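# Premature Greying

I've kept this entry for the Narnel health wiki going for a while now, and I still get more messages about it than about anything else I've written (the page on bunions comes a distant second). So I've rewritten it from top to bottom, and I've tried to keep the long words out.

**Premature greying** is hair losing its colour earlier than you'd expect. Doctors don't all draw the line in the same place, but before 20 in white people, before 25 in Asian people and before 30 in Black people is the version you'll meet most often. I had my first white streak at 19, right at the front, and my mum was delighted because she'd had the very same one!

## What's going on in the hair

Each hair grows out of a little pocket in the skin called a follicle. Down at the bottom are cells that make pigment, called melanocytes, and they pass the colour into the hair as it grows. When those cells slow down or run out, the new hair comes through paler, then white. There isn't really such a thing as a grey hair, by the way – what looks grey is mostly white and dark hairs mixed together, plus a few that are halfway.

The hair you can see is already dead, so it can't change colour from the inside once it's out. That's why the old story of somebody going white overnight doesn't hold up very well. There is a kind of patchy hair loss that can take the darker hairs first and leave the white ones behind, and I suspect that's where a lot of those tales come from.

## Causes

Family comes first by a long way. If your parents went early, you've a fair chance of doing the same, and there's not much to be done about it. After that, the usual list includes:

- low vitamin B12, sometimes from pernicious anaemia
- an underactive or overactive thyroid
- vitiligo, where patches of skin lose their colour too
- smoking, which turns up in study after study
- low iron or copper (the evidence here is a bit mixed)

Stress is the one everybody asks me about. There's decent work in mice showing that it can use up the pigment cells, and a small amount in people, but I wouldn't blame your boss just yet.
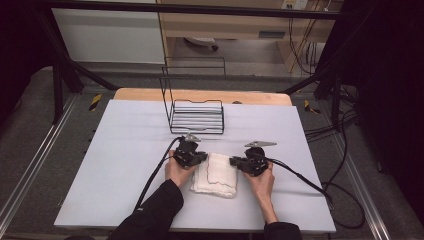
*A folded white cloth towel on the work surface, with a hand-held gripper on either side.*

## Seeing a doctor

Most people don't need to. It's worth booking in if the greying comes with tiredness, pins and needles, a sore tongue, weight changes or pale patches on the skin. A blood test will usually pick up a B12 or thyroid problem, and in some people the colour comes back a little once that's treated. Don't bank on it, though.

## Treatments, and things sold as treatments

I'll admit to a weakness for this section. When I was 26 I spent far too much on a bottle of Plidness tonic, which smelled of wet hay and did nothing for my streak. I then moved on to Premura capsules, 78 to a tub, and took every last one. Still grey! My friend Diane Fraser tried the Palumbo scalp oil the same winter and says it gave her lovely soft pillowcases.

No tablet or lotion has been shown to bring colour back reliably in healthy people. Supplements help if you're short of something, and otherwise you're mostly feeding the drains. Please don't pluck, either. You won't get two back for every one you pull, but you can damage the follicle.

## Covering it up

Dye is still what most people use. Permanent dyes last until the roots show, and semi-permanent ones fade over several washes. Always do the patch test, even with a brand you've used for years, as allergies can start late and they can be nasty. Old white towels are a bad choice on dye day (I've ruined plenty), so go for something dark round the shoulders.

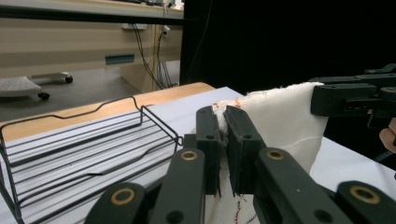

*White cloth pinched between two dark grey finger pads.*

Henna is another option, and it goes a bright coppery orange on white hair. Be wary of anything sold as "black henna", which can contain PPD at strengths that burn the skin.

## Leaving it alone

Grey hair can feel coarser or drier, so a richer conditioner is a good idea, and a purple shampoo once a week takes down any yellow tinge. White hair also gives less protection from the sun, so wear a hat in July if your parting burns the way mine does.

**See also:** Vitiligo; Pernicious anaemia; Hair dye allergy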